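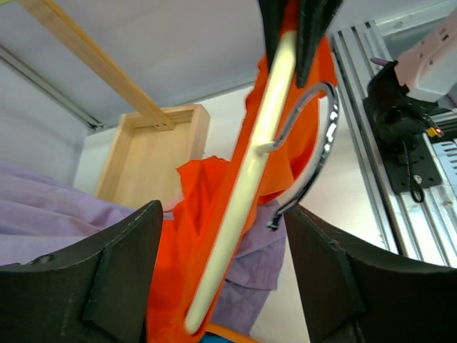
By Hema Venkataraman
February 19, 2026

The first job of the day at the Salian workshop is checking finger pads. Each gripper on the garment cell has a pair of black fingers with a rectangular pad on the inner face, and the pads are what wear out. A T-shirt weighs next to nothing, but the arms pinch and drag fabric all day, and lint works its way into the surface. A glazed pad lets a hanger slide. When that happens the hanger rotates a few degrees in the grip, the hook points the wrong way, and the next step fails.

Salian runs the cell for Trelovance, a clothing rental firm that wants returned items back on hangers without a person doing it. The table holds two arms on a shared aluminum rail, a basket, a small wooden rack and whatever clothes are on the list that week. The hardware went in last July. Most of the work since then has been upkeep.

After the pads come the wrist cameras. A camera that has shifted slightly on its bracket still gives a good-looking picture, so the technicians don't trust their eyes. They close each gripper on a printed target and compare the image with a saved one. If the two disagree, the bracket screws are loosened, reset and tightened again, and the check is repeated. On a bad morning this takes 90 minutes for both arms. On a good one it is done before the coffee is.

Then the cables. Every arm has a long one running to the wrist module, and how much slack to leave is an old argument in the shop. Too little and the connector takes the strain when the wrist rolls over. Too much and the loop sags onto the table and catches a sleeve. The current rule is a high, wide arc, fixed at the base and at the wrist and left free between. The crew replaced three wrist connectors in the fall before settling on it, and none since.
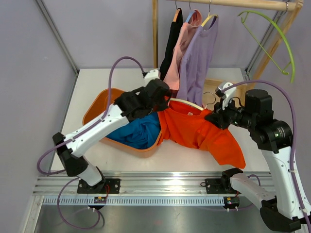 Clothes are the part of the setup that no drawing covers. A hanger has to go in through the neckline at an angle, one shoulder first, and the shirt has to be held open while it does. One arm usually keeps hold of the collar while the other manages the hanger. Thin, slippery fabric is harder than heavy cotton. Bright colors are easier for the cameras than black, and the lights over the table were moved twice on account of black garments alone.

Hangers are mixed on purpose. Trelovance has several kinds in its warehouse, in different plastics and with different hooks, and a cell tuned to one would be no use there. The team keeps a stock of 122, and cracked ones are thrown out at the end of each shift.

The arms themselves have given little trouble. The joints are checked every 300 hours for play: one technician holds the upper link still while another pushes lightly on the gripper and watches a dial gauge. A wrist that moves too far is unbolted and swapped for a spare, and the old one goes to the bench. The swap is quick. What follows is slower - the new wrist has to be zeroed, the camera target run again, and the arm sent through almost 100 test moves with the table cleared before it touches a shirt.

Records are kept on paper first, in a binder next to the stop button, and copied into a maintenance program called Sevum in the afternoon. The paper copy has been useful. When the left gripper began dropping hangers in the winter, the binder showed that the trouble had started the day after a new batch of pads from Fistico was fitted. The new pads were slightly harder. The old type went back on and the drops stopped.

Next on the list is the rail. The mounting plates are bolted directly to it, and moving an arm sideways means slackening the bolts and measuring by hand. The shop wants to add fixed stops so that a plate can be taken off and put back in the same place. The parts are on order, and the cell will be down for two days when they arrive.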